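Bedroom check, upper floor, Drutusgate
Inspector: Keegan Sutherland
Month: August
3 shares - 2 comments

1. Floor route, door to bed: clear. Pass.
2. Window restrictor: engages at first notch. Pass.
3. Smoke alarm: sounded on test button. Pass.
4. Socket by headboard: faceplate loose, one screw missing. Refit before next check.
5. Bedside heater, 3,000 W: lead in good order, 11 cm from bedding. Fail. Move to the opposite wall.
6. Bed surface: items left on the comforter. Fail. See comment.

Comment on item 6. The bed is to be kept free of packaging and small hard objects. Card with creased or torn edges goes to recycling, cups go to the kitchen, and straps are coiled and put in the drawer.

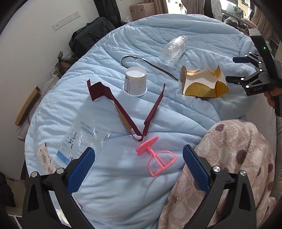
Small plastic stands belong on the shelf, base down. Lift the quilt and shake it out once the surface is clear, then check the folds by hand for scraps of card. Do not sweep items onto the floor, as this puts item 1 back to a fail.

Items 4, 5 and 6 to be closed by the occupant and initialled. Item 5 takes priority - heater to stay unplugged until moved. Recheck at 6 pm.

2 comments

Flarkidell: Heater moved and faceplate screw ordered. Bed still to do.
K. Sutherland: Noted. Item 5 closed, 4 and 6 remain open.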